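3.2 Cost of kitchen upgrades in owner-occupied homes 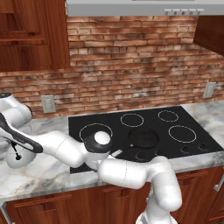 Figure 2. Rendered kitchen with range hood, wooden upper cabinets and brick backsplash.

Cost records were collected from 164 households in Nirnness and Kerr that had finished a kitchen upgrade in the six years before the survey. Households were asked for itemized invoices, with labour and materials listed separately. Where an invoice gave a single total, the household was left out of the labour analysis but kept in the overall cost comparison. This left 100 households with usable labour figures.

Projects were sorted by whether the existing layout was kept. Moving a sink or stove usually meant hiring a licensed plumber or electrician, and these jobs were coded separately from painting, refinishing and hardware replacement. Work done by the owners themselves was recorded in hours and given no dollar value.

Prices from the Arik supplier list were used to check material costs, with the January edition taken as the base. Invoices that included appliances were adjusted by removing the appliance line. Delivery charges stayed in, as most suppliers in Kerr did not itemize them. The Nirnine questionnaire, used for the follow-up on owner satisfaction, is described in the next section.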